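Progress report, August — grasp planning software, Poneck bin-picking project
Prepared for Hirvonen by Ruairí Keane

**Status:** on schedule for the planner, two weeks behind on perception.

**Planner.** The new grasp sampler is merged and runs on the Poneck cell. It replaces the fixed top-down approach with a ranked set of angled approaches, and each candidate is checked against a model of the bin walls before the arm moves. The old version rejected most objects near a wall. In the August runs we logged 358 pick attempts, and wall rejections dropped enough that they are no longer our main source of failure.

**Perception.** Segmentation is now the weak point. Small items on bare metal are often merged with scratches or stains in the floor of the bin, and the planner then gets a target that isn't there. We retrained on data from the Irnetti cell, which helped with larger items but made little difference for small ones. Relabeling is under way — 27 sequences are left to do.

**Tooling.** Dikar, our replay tool, can now step through a failed pick with the depth data and the planner's ranked candidates side by side. Review of a failed run used to take over an hour.

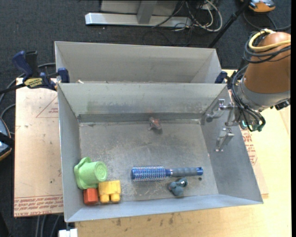

*Poneck cell, gripper empty at the side wall of the front bin. Hairbrush, cup, blocks and small toys on the bin floor.*

**Next period**

- Finish relabeling and retrain the segmentation model
- Add a minimum-height check for small targets
- Move the Irnetti cell to the new sampler

No change to the budget. We will need a decision on extra labeling time before the retraining starts.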